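Lutton bench, June, after lunch

Right, the grip fault is back! Ran the Dridus jaws through the pick test again and the left finger kept stalling on the way in, 6 times out of 79, always with the "closed" flag already set (so the log thinks all is well, lovely). Backed off, opened the jaws fully and left the white thing where it was on the table while I went through the settings.

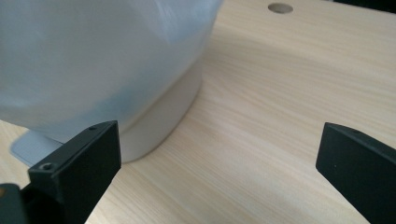 Trativden reckon it's the current limit and not the finger, and want it dropped to 2000 before anyone swaps parts. Fine, but I'd still like the left screw checked for torque first. Hands out of the gap till then, please, e-stop within reach.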